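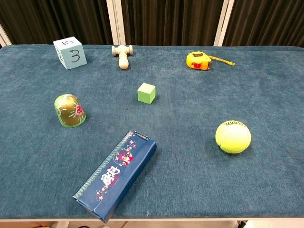 Page last changed: Sunday, 21:40

Dye bench notebook, August. Walnut and weld, second go.

Started late, urn took ages. Soft water this time, carried over from Stiderow in the blue drums, not the tap. Tap water here is far too chalky for the weld, well no, weld likes chalk, it's the madder I was thinking of. Check old notes.

Fleece: the Trinditton lot, scoured last week, still a bit greasy at the tips. Weighed out 100 g skeins, labelled with string knots as the paper tags went to mush in the last bath. One knot alum, two knots alum + tartar, three knots no mordant at all.

Walnut husks. Soaked since the middle of the week, smell awful, lid ON please whoever is in next. Simmered an hour, strained through the old curtain twice. Got a good dark liquor. In with the three-knot skein first. Colour took quickly, mid brown after twenty minutes, then hardly moved. Left it in to cool overnight.

Weld. Chopped stalks and all, held at 43 degrees to begin with as per the Moltine leaflet, which seems low to me. Very pale. Gave it a pinch of washing soda and it went bright straight off, proper lemon. Should have done that at the start. Skeins in for almost 115 minutes because I got stuck on the phone. Two-knot one is clearly better than one-knot, less patchy near the tie. Tied too tight again, figure-of-eight next time and LOOSE.

Iron dip: only did a short length of the weld yellow. Olive, a bit drab, rather like it. Feels harsher in the hand than the rest so keep iron down, half what we used. Rinse that bucket seperately!! Any iron left in it will dull the next yellow.

Running total on the big meter by the sink now 3,229, write it down each time or we can't work out what rinsing costs us. Rinsing is the thirsty bit. Try standing rinses, two buckets, then the last one goes to the garden.

Things to sort
- more alum, down to the bottom of the tub
- thermometer sticks below 40, use the other one
- Probert yarn arrived, two cones, spinning oil still in it so needs a hot wash before any mordant
- pH strips gone damp, colours meaningless
- gloves, mediums

Light test: snipped a bit off each skein, taped half under card, in the south window. Look again in a month. Last year's weld faded more than teh walnut, no great suprise.

Next up, exhaust bath from the weld, one plain skein, no fresh soda. Then overdye whichever comes out palest in the walnut.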